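Moving the pantry, part two

So the pantry is still in the dining room. I know I said it would be done by the end of August, and I'd like to point out that I didn't say which one.

For those who skipped part one (wise), we moved 622 miles in June with a truck from Hubmann, and the kitchen boxes came off it in an order I can only call alphabetical in some other alphabet. Vinegar was with the bath towels. The good knives were in a box marked CHRISTMAS. I've been bringing food out to the table a little at a time and deciding whether each thing stays, goes, or gets eaten for lunch by someone who should know better.

Most of it is easy. Three half bags of lentils become one bag of lentils, slightly multicolored. The mustard that came with us from the apartment before the last one has earned its rest. Then there's the category I think of as Foods I Bought With Confidence, and the yellow pouch is its president.

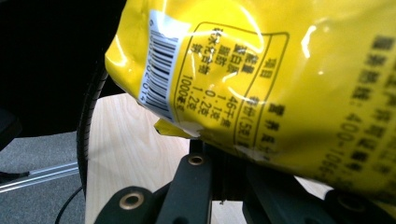
I don't read Chinese. I have been meaning to learn for years, in the way I've been meaning to learn to fold a fitted sheet. My method with imported groceries is to look at the nutrition table, find the numbers, and nod. Energy, protein, fat, carbohydrate, sodium, in what I now know is that order, thanks to Annelies Brunner from two doors down, who came over to borrow a ladder and stayed 45 minutes going through my cupboards. Sodium comes last in the list, and I'd say it's doing most of the work.

I got the pouch at Greltis back in the old neighborhood, on one of those trips where you go in for scallions and come out $200 lighter with no scallions. I'm sure I had a recipe in mind. It's probably in my bookmarks folder, which at last check held 1273 items, none of them in any order, and at least a dozen of them the same banana bread.

What sold me was the packaging, I'll admit it. I'm helpless in front of gingham. Put green and white checks on a thing and I assume a kind person made it near a window. Add a picture of food in a bowl and I'm already in line.

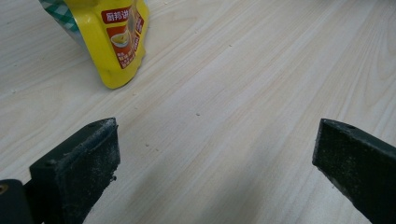 Red label, bowl, checks. I never stood a chance.

Anyway, it goes on the shelf. The question is which shelf. The pantry in this house has four, and the top one can be reached only by people who have borrowed my ladder. I've given the second to sauces, and oils, and anything with a cap, on the theory that things with caps want to be together. The pouch has a small green cap, so it's in.

Cups are a separate argument. The white one has been living with the canned tomatoes since we got here and I keep taking it out and finding it back there, and there are only two of us in the house, and I know it isn't me.

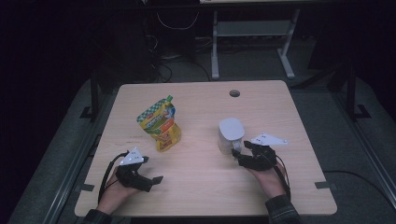
Pouch and cup, both awaiting placement.

Still to do: the spice box, the drawer of takeout chopsticks, and the Fasurness shelf liner, which I bought a whole roll of and which is a quarter inch too wide for every shelf I own. Also Annelies still has the ladder.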